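Tabletop waste bin

A tabletop waste bin (also called a desk bin, counter bin or mini trash can) is a small container for everyday litter, meant to stand on a table, desk, counter or vanity instead of on the floor. It is the little cousin of the kitchen trash can, and it takes the small stuff that piles up wherever people sit and work - pencil shavings, tea bag wrappers, cotton swabs, snips of thread, the corner torn off a sugar packet. Many have a lid on a hinge, so that the contents stay out of sight between one use and the next.
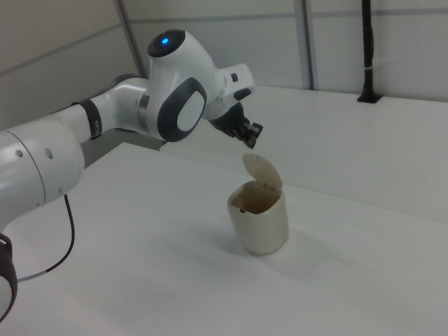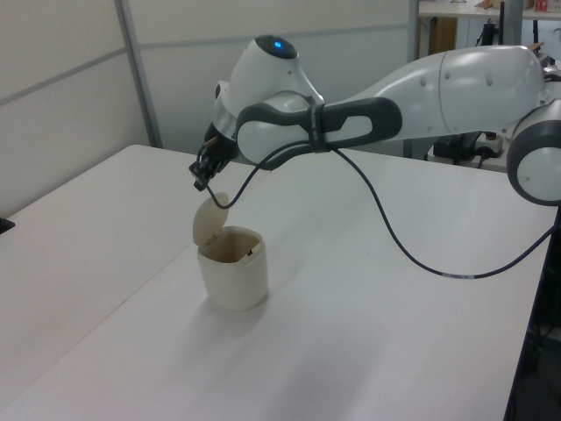

A small bin with its flip lid open, standing on a white tabletop.

Design

Most tabletop bins are round or oval in plan and a little narrower at the foot than at the rim. The taper lets empty bins nest inside one another for shipping, and it also makes them easier to pick up with one hand. White, cream and beige have long been the favorite colors, though you can find them in just about any shade a bathroom or office might call for. Plastic is the usual material. Steel and bamboo bins cost more, and they are heavier, so they are less likely to tip when somebody brushes past with a sleeve.

Capacity is generally given in milliliters. A modest desk bin might hold 168 milliliters, hardly more than a teacup, while the roomier ones made for kitchen counters hold up to 2,000. Beyond that size a bin starts to crowd out whatever else the table is for, and most households would sooner put it on the floor.

Lids

The flip lid is hinged at the back of the rim and is lifted with a finger or, on some models, springs up when a tab at the front is pressed. It stays open by leaning back past its balance point, which is handy when both hands are full of orange peel. A swing lid pivots in the middle and closes by itself, but it tends to collect smears on the underside. Open-topped bins are the simplest of all and suit dry paper scraps very well.

Hinges are the part that wears out first. On the cheaper bins the hinge is only a pair of pegs snapped into sockets, and a lid that has come loose can often be pressed back into place with the thumbs.

History

Small table vessels for scraps are an old idea, and slop bowls once had a regular place in the tea service. The molded plastic version with a lid is much younger. The designer Gil-soo Noh drew a rounded flip-top bin for the housewares firm Honasik, and the rival maker Prarneo answered with the Zama, a slimmer bin sold in sets of 2. Both were aimed at people living in small apartments, where a desk often has to serve as the dining table too.

Use and care

Some people line the bin with a small bag, folding the edge down over the rim, and others simply tip it into the larger trash can at the end of the day. Food scraps should not sit in it overnight in warm weather. Plastic bins wash up nicely in warm, soapy water, and a spoonful of baking soda left inside for 30 minutes before rinsing helps with lingering smells - coffee grounds in particular. The lid should be left open until the inside is fully dry.

See also

Slop bowl
Pedal bin
Wastepaper basket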